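The old tower and the little gray shelf

I have been promising a post about the computer since May, and three people have now written to ask whether I ever finished it (hello Delali, and hello to the gentleman from Kikus who wanted to know about the screws). So I have made a large pot of tea and put the phone in another room, and I am going to tell it properly, from the beginning, with all the detours.

It started with Anca Vlad moving house. Anca used to do the books for Bhatia, the tile shop on the corner, and when she cleared out her back room she found a desktop tower that had been holding up a fern for years. She asked if I wanted it for parts. I said yes before she got to the end of the sentence, and then I had to go home and explain to my family why there was another computer in the hall. It cost me 4 jars of plum jam, and I still think I came out ahead.

I love these old office machines. They were built for people who had to open them on a Tuesday sort of mood, in a hurry, with somebody from accounts standing behind them. The parts you are supposed to touch have color on them. The panel comes away and everything is laid out in front of you like a drawer of cutlery. I learned on a tower a lot like it, kneeling on my uncle's carpet with a butter knife, and I have been soft on them ever since.

A place for the chip

My worst habit is putting small things down "just for a second." Years ago I set a processor on a folded napkin, went to answer the door, and came back to find that my mother had tidied the napkin away. We did get it out of the trash, but it was never the same chip again, and neither was I.

These days a processor that is out of its socket goes in a holder, always. The one on the bench is a plain light gray thing on a big gray panel, and the chip sits in it where everybody can see it. I can't tell you how much calmer I am. It has an address now! When Saulius Koppel came by to look, the first thing he asked was where the processor was, and I just pointed, like a woman with her life in order.

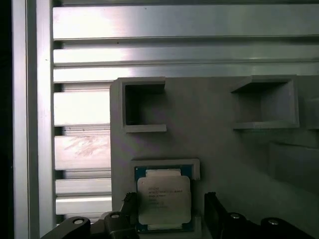
Laying it down

A tower wants to be worked on lying on its side, with the open part facing up at you. I know people who do it standing, and I wish them well, but everything you let go of falls to the bottom and rolls under the power supply. Lay it flat and you can see the whole house with the roof off.

I like to spend a few minutes only looking before I touch anything. Anca's tower has a green board in the middle, with a black graphics card lying across it and a line of blue capacitors down the left edge. On the right there is a drive cage full of little holes, and then a great hank of orange, yellow and red wire that I find very cheerful. The power supply lies along the near side, with its black label and all that tiny white print. I have reached the age where I read labels like that by tilting my head back and squinting down my nose.

The socket is the part to be careful about. With the processor out, it is just a small square with its metal bracket, and it looks tougher than it is. I don't put a finger in it. I don't blow on it either, although I was brought up to blow on everything. If there is dust nearby I use the soft brush from my Sundosier kit (the narrow one, the wide one sheds) and I work away from the socket, never toward it.

Delali Aidoo taught me to take a moment over the cables, too. She runs the Meltatetti repair evenings, and she has a rule that you move a cable aside with the back of your hand, as if it were a sleeping cat. If it resists, it is plugged in somewhere, and you go and find out where. I have saved myself a good deal of grief with that one.

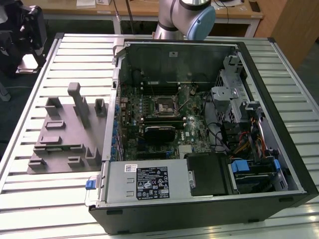

Things I would tell a beginner

Look for the blue. There are blue latches by the drive and another blue tab sticking out at the end of the power supply, and on a machine like this I always start by trying to work out what the colored bits are for before I reach for a screwdriver. I once took out eleven screws to free a drive that was being held in by one clip. My husband still brings it up at dinners.

Keep paper near you. I don't mean anything grand, I use the backs of envelopes. I draw the board as a rectangle and put a cross wherever I have unplugged something. My drawings are terrible and I would be lost without them.

Go slowly near the middle of the board. All the parts there are close together, and a big hand (mine are my grandfather's hands, I am sorry to say) will lean on one thing while it is busy with another. I rest my wrist on the edge of the case first and then reach in.

And say out loud what the thing is, if you are working with somebody. "Card." "Memory." "Drive." It feels silly for a minute or so, and then it is rather companionable.
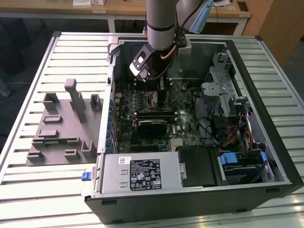 Photo: Valdis Rimkutė, 2023-10-21

The white DELL on the board always makes me smile, tucked down there beside the graphics card. I suppose it was printed for the people who assemble them and the people who mend them, and I like being in that company – even on jam wages.

As for what becomes of the tower, Anca has changed her mind and would like it back. She has a folder of scanned recipes from her aunt, 2714 of them by her own reckoning, and she wants one machine in the kitchen that does nothing but show them. I think that is a lovely retirement for a computer. I have offered to help her sort them in exchange for the poppy seed roll, which her aunt apparently wrote down in several versions that don't agree.

To the gentleman from Kikus: I keep the screws in an egg carton, one cup for each place they came from, with a scrap of masking tape on the lid. The magnetic dish you mentioned sounds very smart, but I would only knock it over. Delali, I still have your brush, and I will bring it to the next evening along with the two jars that Anca didn't take.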